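Embalagem de produtos frágeis
Apontamentos da aula 6: garrafas de vidro em caixa com divisórias
Docente: Renata Tokarz
Revisão dos exercícios: Chutima Siriwan

Peço desculpa desde já por algum erro de língua. Quem encontrar um, escreva-me, e eu corrijo na versão de dezembro.

1. O que ficou da aula anterior

Na aula 5 falámos do peso e da altura das pilhas. Hoje tratamos do que acontece dentro da caixa. O vidro suporta bastante bem a compressão vertical, mas suporta mal a pancada de lado, e pior ainda a pancada de vidro contra vidro. Por isso a primeira pergunta é sempre: entre duas garrafas vizinhas, existe uma parede?

2. Materiais para as divisórias

Cartão canelado. Barato e fácil de dobrar. Perde rigidez com a humidade.

Poliestireno expandido (em Portugal dizemos também esferovite). Leve, absorve bem o choque. Parte-se nos cantos quando a caixa é usada muitas vezes, e é costume reforçar o rebordo e a base com fita.

Polpa moldada. Boa para o fundo, menos boa para as paredes altas.

3. O caso Kodenmont

A empresa Kodenmont enviou 4000 garrafas para o armazém Flindemden, em caixas de cartão sem divisórias completas: a parede chegava só até metade do corpo da garrafa. Na receção foram separadas 807 com o rótulo riscado. O vidro estava inteiro, mas o cliente não aceitou o produto. Na segunda remessa, de 2784 garrafas, a parede subiu até ao ombro e o problema dos rótulos desapareceu quase por completo.

Notem que um rótulo riscado é também um dano de transporte. Nos relatórios dos alunos esta parte falta muitas vezes.

4. Como encher a caixa

A caixa fica sobre uma mesa plana, já aberta e com a base fechada com fita. Começa-se pela fila de trás. A garrafa segura-se pelo gargalo, abaixo da cápsula, e desce direita até tocar o fundo do compartimento.
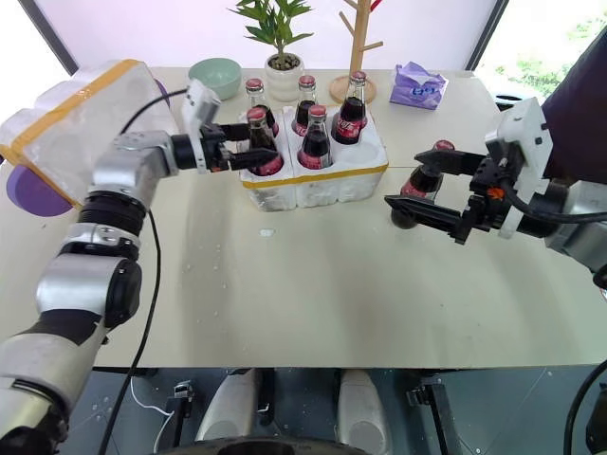 Uma garrafa que fica mais alta do que as vizinhas não está assente. Não se deve empurrar com força: tira-se, verifica-se o fundo do compartimento e coloca-se outra vez. Um pedaço de espuma solto é a causa mais frequente.

Os rótulos ficam virados para o mesmo lado só quando o cliente pede. A Mazurek pede, a Fliltach não.

5. Para entregar

Escolham um produto em vidro que tenham em casa e desenhem a divisória, com as medidas em milímetros. Indiquem o material e a altura da parede, e escrevam duas ou três frases sobre a escolha. Os desenhos podem ser feitos à mão, desde que as medidas se leiam bem.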